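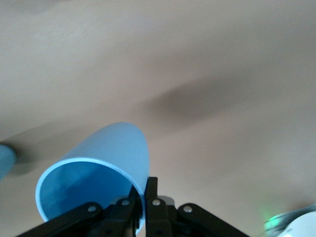 Folludora Reusable Tumblers, Light Blue, 380 ml

Sold by Lasance Kitchen Supply

We put off stocking these. Every plastic cup maker has a page saying its cups are unbreakable, stain-proof and good for the planet, and we've sent enough of them back to be wary. Folludora's own leaflet calls this a "lifetime tumbler." We don't use that phrase, and our store guarantee on it is 2 years.

What you get is a plain plastic cup with a smooth matte outside and no handle. It holds 380 ml if you fill it to the very top, which no one with carpet should do. Think of it as a juice and water cup and you won't be disappointed. If you want a big iced tea glass, look at the Zokura range.

Dishwasher use

The maker says dishwasher safe. We'd say top rack, and skip the heated dry if your machine lets you. Matte plastic tends to show scuffs sooner than shiny plastic does, and a cup that spends its life rattling against forks is going to look like it. Water also likes to sit in the hollow of the base, so expect to shake them out before you put them away.

Stains and smells

Tomato juice, turmeric and strong coffee will mark pale plastic if you leave them overnight. The leaflet says otherwise. A paste of baking soda and water takes off most of it. Please don't use a scouring pad, and please don't write to us if you did.

Hot drinks

No. The leaflet says "suitable for warm beverages" and never gives a temperature, so we treat that as meaning nothing. Lukewarm cocoa is fine. Fresh tea belongs in a mug, and the cup doesn't go in the microwave.

Stacking

They nest, and they nest a bit too well when put away damp. Let them dry first. If two get stuck, stand the bottom one in warm water and twist. Tall stacks lean, so keep them short if the cupboard gets slammed.

About "eco"

You'll see a leaf printed on the carton. We asked what it stood for and got back a paragraph about values. As far as we can tell it's an ordinary plastic cup that replaces throwaway ones if you keep using it, and that is as much as we're willing to claim.

Who buys them

Daycares, church kitchens, people with a patio. The Jiang cup we used to carry was thicker and felt nicer in the hand, but it cost more and went out of production.

Ordering

Single cups or a full carton of 45. Cartons ship flat rate. Color can vary a little between batches, so order all you need at once if matching matters to you. Unused cups can come back within 31 days. We don't refund cups that have been through a dishwasher.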